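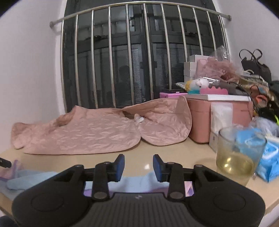

Greifer mit blauen Fingerflächen über dem Tisch, dahinter eine rosa Steppjacke.

Zusammenlegen für die Maschine

Severyn Polishchuk sagt das Wort »Demonstration« so, wie andere Leute »Überstunde« sagen. Eine Demonstration, das ist ein Durchgang: Kleidungsstück nehmen, falten, ablegen, Stopp. 181 davon hat er im März für das Projekt Collora abgeliefert, 84 wurden angenommen. Was mit den übrigen nicht stimmte, steht in einer Tabelle, die er nicht einsehen darf.

Collora soll Robotern beibringen, was im Haushalt am meisten Zeit frisst und am wenigsten Ruhm bringt. Die Firma Zaris, die das Projekt betreibt, schickt ihren Leuten dafür Greifer nach Hause. Gesammelt wird, wo gelebt wird, zwischen Taschentüchern, Plüschtieren und Handtaschen. Man nennt das dort »natürliche Varianz«. Man könnte auch sagen: Die Miete für das Labor zahlen die anderen.

Die Idee dahinter ist nicht dumm. Ein Mensch führt den Greifer von Hand, eine Kamera am Werkzeug nimmt auf, was vor den Fingern passiert, und aus genügend solcher Aufnahmen soll ein Modell lernen, welche Bewegung auf welches Bild folgt. Bei Bechern und Bauklötzen klingt das einleuchtend. Aber Stoff? Eine Jacke hat keine feste Form. Wer sie einmal anhebt und wieder fallen lässt, hat eine neue Aufgabe vor sich.

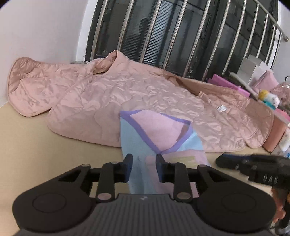

Gesteppte Jacke, darüber ein kleineres hellblaues Stoffteil: Für Menschen ist das ein Handgriff, für ein Modell eine offene Frage.

Liudmyla Sirko prüft bei Zaris die eingereichten Durchgänge. Sie ist freundlich und weicht aus, sobald es um Erfolgsquoten geht. »Wir sehen deutliche Fortschritte bei Kragen«, sagt sie. Und bei Ärmeln? »Ärmel sind schwierig.« Drei Anläufe hat das Team gebraucht, um allein festzulegen, wann eine Jacke als gefaltet gilt. Polishchuk hat die dritte Fassung ausgedruckt. Er findet sie schlechter als die erste.

Mich stört weniger, dass die Sache mühsam ist. Mich stört die Rechnung. Jeder zusätzliche Durchgang soll das Modell besser machen, doch wie viele es braucht, bis ein Roboter in einer fremden Wohnung eine fremde Jacke faltet, wollte mir bei Zaris niemand sagen — nicht einmal als Größenordnung. Die Konkurrenz von Seidel spart sich die Wohnungen und lässt in einer Halle in Trernaneck falten, stets am gleichen Tisch, bei gleichem Licht. Auch dort heißt es, man sei auf gutem Weg.

Polishchuk faltet inzwischen seine eigene Wäsche anders: langsam, Kanten zuerst, die Hände immer im Blick. Ob der Maschine das hilft, weiß er nicht. Für April hat er wieder zugesagt.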